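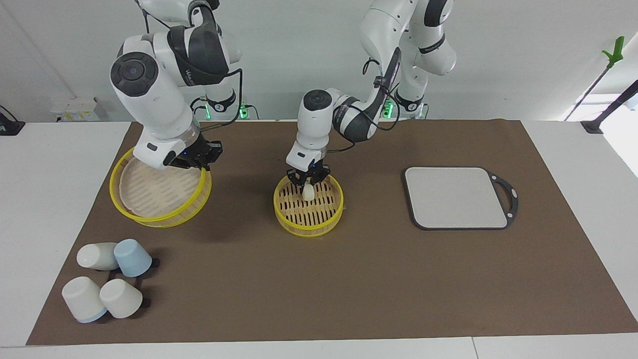

Ekton Announcements and Discussion List
Subject: Re: Selection of two-arm demonstrations, results of the bun transfer trials
From: Ramesh Kandpal, Levchenko Laboratory, Vimodbridge
Date: Oct 27, 2020
Reading time: 7 minutes

Dear members of the list,

The Levchenko Laboratory thanks Mr. Koval for his questions of last week, which several other sites have since sent to us privately in nearly the same words. With his permission the reply is being made to the full list. His message is quoted first, and our answers follow in the order in which he raised the points.

> From: Vitalii Koval
> To: Ekton list
>
> Dear colleagues,
>
> We have read the short summary of the steamer basket work that was circulated with the project notes. Our group intends to repeat it on our own two-arm station before the March review, and I would be grateful for clarification on four matters.
>
> 1. The summary states that demonstrations were "selected by contact role." Does this mean that a person looked at every recording, or was the selection made by Flisance?
>
> 2. You report 57 successful transfers. Out of how many, and what was counted as a success? In our experience a soft object may be delivered to the right place and still be badly squeezed.
>
> 3. Was the policy trained on the complete set tested under the same conditions? A smaller training set giving a better result is a claim that our reviewers will want to examine closely.
>
> 4. Were the other items on the table fixed, or moved between trials? We have had trouble with policies that learn the layout of the table and very little else.
>
> If the selection rules can be shared, we would prefer to apply yours without changes before trying any of our own.
>
> With regards,
> Vitalii Koval

1. How the demonstrations were selected

A total of 500 demonstrations of the bun transfer were recorded by operators at Vimodbridge. Of these, 346 were kept for training. The selection was carried out in two stages. Flisance first divided each recording into segments, using the opening of each gripper and the load on each wrist. It then proposed a role for each arm in each segment: moving, holding an object, or steadying an object. A member of staff reviewed the proposed roles and corrected them where necessary. The final decision to keep or remove a recording followed from the corrected roles by a fixed rule, without further judgment by the reviewer.

The rule is as follows. A recording is kept if, during every segment in which one arm is grasping or releasing the bun, the other arm is either in steady contact with a basket rim or fully at rest. It is removed if the second arm is moving freely at that time, or if it touches and leaves the rim more than once within the same segment.

We should explain the reasoning. The baskets are light, and the large one in particular will slide on the mat if a finger catches the rim. Experienced operators steady it with one gripper while the other works. Less experienced operators often begin to do so, change their minds, and withdraw. Both styles may end with the bun correctly placed, and both were therefore recorded as successful demonstrations under our earlier practice. A policy trained on the mixture appears to learn a compromise between them. The supporting arm hovers near the rim, makes contact at a poor moment, and pushes the basket away from the arm that needs it to stay still.

No recording was removed on account of its length, its speed, or the operator who made it. We had tried removing slow recordings in an earlier study and found no benefit.

2. What was counted as a success

There were 70 trials with the policy trained on the selected set, and 57 of them met all of the following conditions:

– the bun was resting inside the destination basket, and upright;
– neither basket had been moved from the mat or tipped;
– the gripper had released the bun and withdrawn without contact with the rim;
– the bun showed no crease visible to the reviewer at arm's length.

The last condition was included for the reason Mr. Koval gives. We accept that it is the weakest of the four. Two reviewers scored each trial separately, and in case of disagreement the trial was recorded as a failure.

The failures fall into three groups. In eight trials the bun was placed but did not remain upright on release. In three trials the bun was creased. In the remaining two the supporting arm arrived late, so that the basket slid before the bun was lifted. That last kind of failure was by far the most frequent with the policy trained on the complete set, and its decline is the result we consider most important. The number of buns that fell over hardly changed between the two policies. We do not believe the selection rule has any bearing on it, and sites hoping for an improvement in that respect should look to the grasp itself.

3. The comparison with the complete set

The policy trained on all 500 recordings was tested under the same conditions and with the same number of trials. The two policies were run in alternation, in a random order drawn before testing began, and the person resetting the table was not told which was in use. The reviewers were likewise not told. With the complete set, fewer than half of the trials met all four conditions.

Our own first reaction was the same as Mr. Koval's, and we therefore trained a third policy on a set of 346 recordings drawn at random from the 500. It performed slightly worse than the policy trained on the complete set. The size of the training set does not explain the difference, and we are satisfied that the improvement comes from which recordings were kept.

Two cautions are in order. Each policy was trained once only, with a single starting seed. We have not had sufficient machine time to repeat the training, and variation between runs of the same method can be considerable. In addition, the selection rule was written by people who had already watched a good many failures of the earlier policy. It is possible that the rule suits this task particularly well and would do less for another. Repetition at a second site, with its own operators, would be of real value for both reasons.

4. The layout of the table

The items were moved. Both baskets were placed within marked regions of the mat, with positions drawn from a list before each trial. The cutting board and the cup rack belong to other tasks in the same series and were left on the table throughout, with the cups in no particular order. Their positions were changed between blocks of trials and not between single trials, which was a matter of staff time. We advise sites that can afford it to move them every time.

The lighting at the station was not controlled. There is strong light from one side at certain hours, and the shadows of the basket rims fall across the mat. We looked for a relation between the time of day and the result and did not find one, although the number of trials is too small to rule it out.

Access to the selection rules

The rule file for Flisance and the written guide for reviewers may be requested by any Ekton site. The guide is four pages long and includes worked cases for the segments that reviewers found most difficult, chiefly those in which the supporting gripper is resting on the rim but carries almost no load. We ask that sites apply the file without changes for the first comparison, as Mr. Koval proposes, and report the number of recordings kept as well as the success rate.

Sites whose wrists do not report load may still use the guide. In that case the contact segments must be marked by hand from the video, and considerably more reviewing time should be allowed. We would be interested to learn how closely two reviewers agree under those circumstances.

Questions on the training settings should be sent to me directly. Questions of general interest are best kept on the list.

Respectfully,

Ramesh Kandpal
Levchenko Laboratory
Vimodbridge

Comments (3)

vkoval
Thank you for the full reply. The randomly drawn set answers the point our reviewers would have raised first. We will request the rule file this week and will try to train with three seeds if our schedule allows.

station_b
Does the rule treat "fully at rest" as zero motion, or is a small drift allowed? Our arms are never completely still under gravity compensation, and I suspect that a strict reading would remove most of our recordings.

r.kandpal
A small drift is allowed. The threshold is set in the first section of the rule file and may be adjusted for the arm in use. Please report the value chosen along with the results.

Contact the list office | © 2020 Ekton | Back to top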